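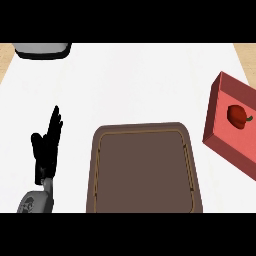

Measuring the Flinach Glacier on a Student Budget
Project report, Valentin Oprea

I picked glaciers because I thought it would get me out of the lab, and for 17 days it did! The question I started with was pretty simple: how much height did the lower tongue of the Flinach lose between one fall and the next, and can you get a decent answer without a plane or an expensive laser?

My plan was to walk the same line across the ice that an earlier student, Katitz, walked the year before me. She left a notebook with all her GPS points in it, 797 of them, and a hand-drawn map that turned out to be more useful than the points. I stayed in the hut at Somogyi and hiked up every morning around sunrise (well, most mornings, two were fogged out completely and I spent them typing up notes and eating crackers).

The survey line starts at the big moraine on the east side and runs up to the icefall we call Zullell. I carried a GPS receiver on a pole and stopped at each of Katitz's points for three minutes. Three minutes doesn't sound like much until you're standing in sleet holding a pole straight. I got through most of the lower line in the first week, then the crevasses near the icefall opened up and I had to skip the top part. So everything in my results is for the lower tongue only. Please don't stretch it further than that, I'm begging you.

Processing was its own adventure. After I threw out the points where the receiver lost its fix, and the ones where I clearly wasn't standing where Katitz stood, I was down to a smaller set that I trust. The surface dropped at nearly all of them. The biggest drop was right by the moraine, where there's a lot of dark grit on the ice, and it got smaller as I went uphill. One patch in the middle went up a little. I think that's old avalanche snow, but I have no core to prove it.

Things I'd change: I'd go in November, after the melt has really stopped, and I'd set up a second receiver on bedrock so I could correct for drift every day. I only did that for the last four days and you can see the difference in the scatter. I'd also bring better gloves.

The point files and Katitz's map are in the department folder. My field notes are there too, if you can read them.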